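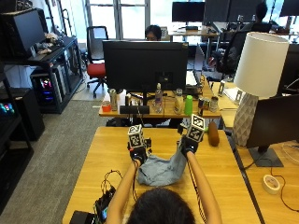 The blue one, still a lump.

Against folding, and then for it, and then against it again

I was raised in a house where folding was a moral position. My mother's friend Remedios Quintana could fold a fitted sheet standing up, in a hallway, while talking to somebody on the phone about somebody else's divorce. I never saw her look down. The sheet went in as a sheet and came out as a sort of cotton envelope, and she'd put it on the pile and pick up the next one without a pause in the divorce.

I did not inherit this, mostly because we weren't related. I have what my mother calls "a way of putting things down."

So on Monday I was standing at the light wood table at work with a blue cloth and a fair amount of confidence, which lasted until I picked it up. The blue cloth is the worst of the lot. It's that washed-out shade that can't decide if it used to be jeans, and it has no opinions about where its corners are. You take hold of the top edge with both hands, you lift, and what you've got is a droopy bunch with its bottom half sulking on the table. Every instruction on folding I have ever read starts with "lay the item flat," as if flat were a place you could just start from.

Getting to flat is the whole job. Folding is four moves. Flat is the other twenty minutes.

My method, such as it is:

Pinch two points along one edge and hope they're both corners. They are not both corners. One is a corner and one is a piece of hem that has been waiting its whole life to be mistaken for a corner.

Lift higher than feels necessary. I used to keep my hands low and even, like someone carrying a tray, and the cloth just dragged. One hand up and forward, the other down and back, and at least some of it starts to hang the way cloth is supposed to.

Walk the fingers out. Iñaki Benítez showed me this one. You don't let go and grab again, you creep along the edge until you run out of edge. It looks ridiculous and it works more often than anything else I've tried.

Put it down away from you first. Far edge, then near edge. If you do it the other way you end up leaning over your own work with your sleeves in it. (Roll your sleeves up. I should have put that first.)

Then halves, then halves again, and a pat. The pat does nothing. I refuse to give up the pat.

Gloves, I can report, do not help with the pinching. Your fingertips go vague. A hem and a wrinkle feel like the same thing, and you find yourself staring at a rag with the concentration most people save for parallel parking.

The other thing I would like to discuss is the desk across from the folding table, because I had to look at it every time I looked up, and I looked up a lot. One person can see over a monitor at that desk only by peeking, and in front of the monitor there is what I can only call a beverage frontier. Little orange cup. Tall silver can, short metal can. Water bottle, white cap. Another bottle, beige label. Green cup, very green. More cans down at the right-hand end. They are all lined up along the front edge with a soundbar in the middle of things, as if it might be called on to play them off.

I brought this up with Noreen Geraghty, who has views on desks, and she said a lined-up mess is still a tidy person's mess, and that I should worry about my own side. My own side had a cloth on it, a brown cylinder the size of a thermos, and a pile of black cable that I was also not going to fold. I conceded the point.

At home I've been trying to keep it going. Monday's confidence has been applied to the dish towels, which now live in a stack with one visible lean. The fitted sheet remains a ball. Maite Aguirre lent me her Hurnik folding board, a hinged plastic thing that's meant for shirts, and it does do shirts, very nicely, provided you have already got the shirt flat. See above.

I also own 4 pillowcases that match and one that doesn't, and I have started putting the odd one in the middle so the stack looks better from the side. Remedios would have noticed from the hallway. She'd have said nothing and refolded all of them.

Next up is the bathroom cabinet, where the hand towels have been stored by throwing.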